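Reuse of cardboard boxes

Reuse of cardboard boxes is the practice of emptying, repairing and refilling a corrugated board box for a further journey or for storage, before the board is sent for pulping.

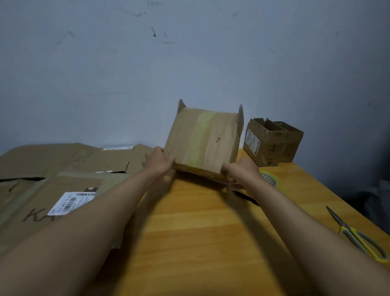
Materials and tools

Most reused boxes arrive with traces of earlier trips: printed shipping labels, barcodes, handwriting in marker and strips of old tape. A worktable for the purpose needs little beyond clear packing tape on the roll, a pair of scissors and enough flat space to lay a sheet of board beside a standing box. Larger boxes are often kept flattened and smaller ones left made up, as small boxes take little room and can be stored inside one another.

Corrugated board consists of a fluted sheet glued between two flat liners. Its strength against stacking comes mainly from the flutes, which run upright in the walls of an ordinary box. Once crushed, a flute does not recover, and tape laid over the damage holds the surface together without restoring the load the wall can bear.

Inspection

A box is checked first at the bottom seam and the lower edges, where crushing is most common. The walls are then pressed by hand from both sides. A wall that folds under light pressure is rejected for posting but may still serve for storage. Tears that cross a crease are treated as more serious than tears in the middle of a panel.

Uchenna Bako's handbook for the Wamitz packing store sorts used boxes into three grades – post, shelf and pulp – and gives a moisture limit of 11 per cent for the first. Damp board is set aside in all grades until dry.

Taping

The bottom flaps are closed with the long pair outermost. One strip of tape is run along the centre seam and carried down each end wall. For heavier contents a further strip is laid across each open end of the seam, a pattern known as H-taping. New tape grips poorly on dusty board and on paper labels, and is best laid on bare liner.

Old tape is usually left in place if it lies flat. Pulling it away tends to lift the outer liner, leaving a weak patch.

Labels and markings

Old barcodes are removed or fully covered before posting, as sorting machines may read the wrong one. Handwriting is struck through. In storage, by contrast, earlier marks are often kept, and new ones are added on a side wall where they can be read in a stack.

Dividers

Inner dividers are cut from spare sheets, with the flutes upright. Slots are cut to half the height of each piece so that two pieces can cross.

See also: Corrugated board; Packing tape; Void fill

Last updated: February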